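Warum ich beim Greifertest zuerst auf die Kamera schaue

In unserer Werkstatt in Umimville vergleichen wir seit August zwei Greifer, den Whitlock und den Jovix. Die Leser dieser Seite fragen meistens nach der Kraft. Wie viel hält er, wie schnell schließt er, was kostet ein Ersatzfinger? Das sind vernünftige Fragen, und ich habe sie früher auch so gestellt. Heute bin ich der Meinung, dass ein Vergleich von Greifern ohne die Kamera am Handgelenk wenig wert ist.

Ich möchte das an unserem Versuch erklären. Für jeden Greifer haben wir 75 Griffe gemacht, immer an demselben Arm und mit demselben Regler, den wir intern Rider nennen. Die Gegenstände waren absichtlich langweilig: kleine, runde, glatte Dinge auf einer hellen Fläche. Beim Halten war zwischen beiden Greifern kaum ein Unterschied zu spüren. Was mich beschäftigt hat, waren die Fehlgriffe, und die meisten davon begannen vor der Berührung.

Ein breiter Finger ist mechanisch eine gute Sache. Er verbiegt sich nicht und verzeiht eine schlechte Annäherung. Aber er steht auch im Bild, und auf den letzten Zentimetern verdeckt er gerade die Stelle, die der Regler sehen sollte. Dazu kommt, dass eine kleine Kamera so nahe am Objekt oft keine scharfe Kante mehr liefert. Der Regler muss dann raten, wo das Objekt aufhört. Ein Mensch, der eine Orange nimmt, darf wegschauen, weil seine Haut ihm den Rest sagt. Unsere Finger haben keine Haut.

Man kann mir entgegnen, dass man eben eine zweite Kamera von außen aufstellen soll. Das haben wir gemacht, und es hilft. Trotzdem finde ich diese Antwort zu bequem. Die äußere Kamera muss neu kalibriert werden, sobald jemand an das Stativ stößt, und in einer kleinen Werkstatt passiert das oft – bei uns 5 Mal in einer Woche. Außerdem sieht auch sie nicht zwischen die Finger, wenn der Arm ungünstig steht.

Ich würde mir deshalb wünschen, dass die Hersteller zu jedem Finger ein Bild aus der üblichen Kameraposition zeigen, einmal offen und einmal kurz vor dem Griff. Im Datenblatt stehen Gewicht, Hub und Schließkraft. Wie viel vom Blickfeld übrig bleibt, muss der Käufer selbst herausfinden, und zwar nach der Bezahlung.

Für unsere eigene Arbeit habe ich mich für die schmaleren Finger des Jovix entschieden, obwohl der Whitlock robuster gebaut ist und ich ihn gern in der Hand halte. Wer schwere Teile aus einer festen Vorrichtung nimmt, wird vielleicht anders wählen. Für weiche und runde Sachen nehme ich lieber einen Finger, der weniger kann und mehr sehen lässt.

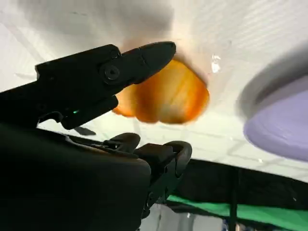

Blick der kleinen Greiferkamera: schwarzer Finger vor einem orangefarbenen Objekt, die Konturen leicht unscharf.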